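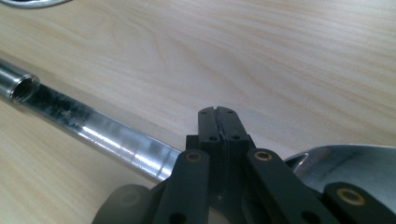

1/ ceiling color thread

Been promising this one for weeks. Painted ceilings. Short version, do it. Long version, keep scrolling

2/ Started with the back dining room at Westumari. Low ceiling, bad light, everybody hated sitting in there. Tyyne Keskinen (owner) wanted it "brighter" and had already bought white. Five gallons of it

3/ We went dark green. Ceiling, crown, top 10 inches of wall. She didn't talk to me for a day lol

4/ Room feels taller. I can't fully explain it. Your eye loses the corner and stops looking for the edge. Works best when the color comes down onto the wall a bit, if you stop dead at the ceiling line it looks like a lid

5/ Finish. FLAT. Please. Gloss looks amazing in magazines, and then you see every seam the drywall guy left behind. Only did gloss once, for Floarea Dinu's powder room, and that was after Traian skim coated it three times. Gorgeous. Never again

6/ Cost, people keep asking. Westumari came to $2,878 with labor, prep and one repaint of a section where the tape pulled. Prep was most of it. Old smoke stains bleed thru anything if you skip the primer

7/ Rental people: ask first, get it in writing. Crisanto Agbayani did his whole bedroom ceiling terracotta and had to put it back in July. In the heat. On a ladder. He says worth it

8/ Colors I'd use again: dark green, tobacco brown, that dirty pink everyone calls plaster. Colors I wouldnt: navy (goes black at night), any yellow, pale gray. Pale gray just looks like you need to repaint

9/ Test it ON THE CEILING. Not on the wall, not on a card. Same paint reads way darker up there. Big square, leave it two days, look at it with the lamps on

10/ Roughly 20 of you asked about stripes. Tent stripes yes, kids room or a tiny hallway. Measure from the middle out or you end up with a skinny one by the window and you will see it forever

11/ Somebody also asked about wallpaper up there. Gheorghița Nedelcu hangs it, I don't, my neck is bad. Ask her, she has opinons

12/ Next one is on lampshades. Probably Thursday if the Nesa job wraps. Send me your ugly ceilings in the meantime, replies are open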